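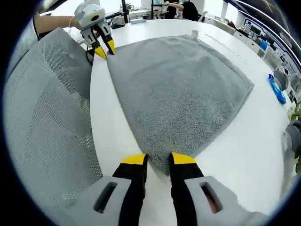

*Gumaro Villalobos*

Apuntes de Historia del textil, tema 4: el tejido de rizo

Empezamos con una pregunta que me encanta: ¿por qué seca una toalla? La respuesta está en los bucles. En un tejido plano hay una urdimbre y una trama, y ya está. En el rizo hay dos urdimbres: la de fondo, muy tensa, y la de pelo, que va floja y forma los bucles cuando el peine aprieta la trama. Más bucles, más superficie - y más agua retenida entre las fibras.

**Un poco de historia.** El rizo llega a Europa desde Turquía a mediados del siglo XIX, y en pocas décadas pasa del telar manual a la fábrica. ¡Una transformación rapidísima! Leed el capítulo de Solange Hervieu antes de la próxima clase, sobre todo las páginas del batán.

**Gramaje.** Se expresa en gramos por metro cuadrado (g/m²). De las muestras del taller:

- Durnel: 290 g/m², ligera, de secado rápido
- Korkau: 465 g/m², la clásica de baño
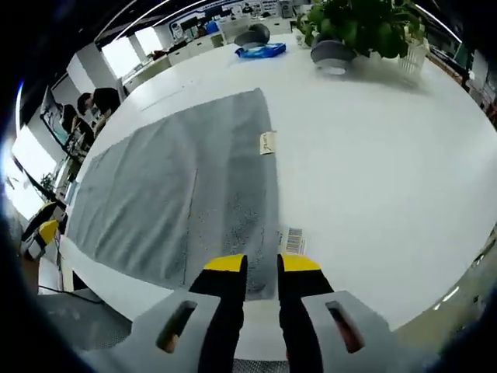
El gramaje no lo explica todo, claro. Dos piezas del mismo peso se comportan de manera muy distinta según la torsión del hilo: con poca torsión el bucle queda esponjoso y absorbe enseguida; con mucha, resulta más áspero y aguanta mejor los lavados. Tocad las muestras con los ojos cerrados, de verdad, se aprende muchísimo.

**Para el 21 de agosto:** cortad un cuadrado de 30 cm de lado, pesadlo y calculad su gramaje. Ojo con las unidades (0,09 m², no 0,9). Traed también el dibujo del ligamento de tres pasadas, con las dos urdimbres en colores diferentes.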